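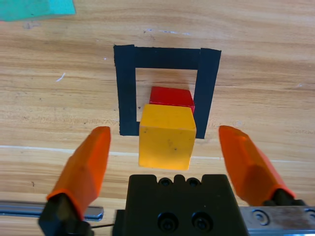
Home | Issues | Early Play | Authors | Search

Share 25 | Comments 4

3.2 The table, the tape and the blocks

We have been asked a good many times what "the corner" was, and as our first report skipped over it in a single sentence, we would like to take a little more room for it now. The corner is simply an area marked on a tabletop with black tape. It has a strip across the top and one down each side, and it has no strip along the bottom, so that blocks can be slid in from the near edge without bumping over anything. Our families at the Drullthorpe playroom took to calling it the garage, and we have to admit that theirs is the better name, although we had already printed ours on all the forms.

The tabletop is light wood with a fairly busy grain, and we chose it over the white surface we used in the pilot. In the pilot, children and parents alike treated the white table as something to be kept clean, and were forever straightening things up. Wood seemed to put them at ease. It does pick up fine scratches, and we let these be. We also chose to lay the tape by hand, fresh for every block of visits, and the strips are therefore not perfectly square to one another. In Figure 4 the right-hand strip is noticeably a bit wider than the left and runs at a slight angle, lapping over the end of the top one. We thought for a long while about cutting a proper template, and the Plenau workshop kindly offered to make us one, but a home-made outline is much closer to what a family would put down on their own kitchen table, and we were keen for them to try it there too.

Figure 4. The taped corner with two cubes. The red cube sits inside the outline, close to the right-hand strip; the larger yellow cube stands in front of it, across the open side.

The blocks come from two Grimov sets and are plain painted cubes in more than one size. We had worried that the mix of sizes would muddle the results, and for the youngest children it may have done, but it also gave us the arrangement we ended up finding the most interesting. When a larger cube stands in front of a smaller one, a child seated low at the near side sees little of the one behind. The red cube in Figure 4 shows mostly its top face, with a narrow slice of the front. Asked whether the red block was "home," children who had happily said yes a moment earlier would often get up out of their chairs to check, and we came to look forward to this very much.

The yellow cube raises a different question, one that we had not planned for and that took up more of our coding meetings than anything else. It is partly between the side strips and partly out on the bare wood. Is it in or out? Our coding manual, as revised on 05/06/2023, calls this "straddling" and gives it a category of its own. Before the revision, coders had to pick one or the other, and they leaned towards "in" whenever the tape was missing on the side the block stuck out of. Where a block sat across a strip, they leaned the other way. The children, we were pleased to find, did very much the same thing, and several of them explained to us at some length that a garage with no door can't be shut, so the car may stick out if it likes.

Altogether 2660 placements were coded, of which over 700 were straddling under the new category. We did not correct for wear on the blocks. The paint colours remain easy to tell apart, but edges have rounded and faces have gathered scuffs and small dark marks, and by March some children were choosing favourites by their marks. We mention this for anyone hoping to repeat the work with the Kälin sorting task, where the blocks are supposed to be interchangeable.

Comments (4)

Would you consider closing the fourth side for half the visits? I'd love to know if the straddling goes away or just moves to another edge.

We use coloured tape at our centre and it lifts within the week. Does the black hold up any better on bare wood?

My daughter insists that a block touching the tape is "on the fence" and belongs to the neighbours. You may need another category.

Lovely section. Please put the coding manual up as well.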